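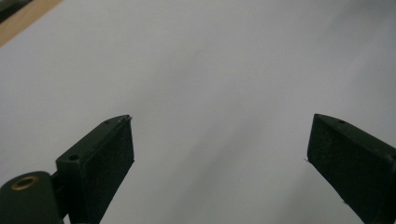 3. Putting the bin together

Your Daltevon Yurt compost bin arrives as a stack of panels, a lid, a hatch and a bag of pegs, and it wants to be built before the first potato peeling goes in. Find a level patch of soil or grass and lay everything out on it. Take a moment to look along the corners of each panel. Matt plastic in a very dark olive green looks nearly black where it's shaded, as it does here, and a tiny pale whisker sticking out at a corner shows up well against it. If you find one on your panels, nip it off with scissors. It does no harm to the compost but will find your thumb every time.

You will need: a spade, a rubber mallet, a pair of gloves, and a second person who is not in a mood.

1. Choose the spot. Bare earth is best, as the worms come up from underneath and work for nothing. Keep 40 cm clear on the hatch side, or you will be emptying the bin with a dessert spoon.

2. Scrape the ground flat. A slight slope looks like nothing now. In a year the lid will no longer fit and you will blame us.

3. Stand the 4 wall panels in a square with the arrows pointing up. The arrows are on the inside. We know.

4. Push the Bretinska pegs through the corner loops from top to bottom. Start all of them before you drive any of them home. Use the mallet gently.

CAUTION: Do not use a metal hammer. The pegs are tougher than they look, but the loops are exactly as tough as they look.

5. Clip the hatch into the front panel. It goes in at a tilt and then drops. If it goes straight in, it is upside down and will fall out the first time next door's cat leans on it.

6. Rest the lid on top and turn it until it clicks. On a cold morning it may not click. Leave it in the kitchen while you have a cup of tea and try again.

NOTE: The optional Warkusix liner, part number 628, goes in before the lid and after the hatch. If you have only just read this, take the lid off.

3.1 First filling

Begin with a layer of twigs as deep as your hand is wide. Add kitchen scraps and torn cardboard in fair shares, a bit of each at a time. Grass clippings are welcome in small amounts. The whole lawn in one go will turn to something we would prefer not to describe in a manual.

A bin started in May gets going quickly. A bin started in winter will sulk until spring, and prodding it doesn't help.

If you own a compost thermometer, readings up to 63 °C in the middle of the heap are nothing to worry about. If it never warms up at all, add greener stuff and stir. If it smells, add cardboard and stir. Most of the troubleshooting section says the same at greater length.

CAUTION: Do not stand on the lid to see over the fence.

Go to section 4 for emptying, moving house and wasps.

Filed under: Garden & Outdoors > Composting > Set-up guides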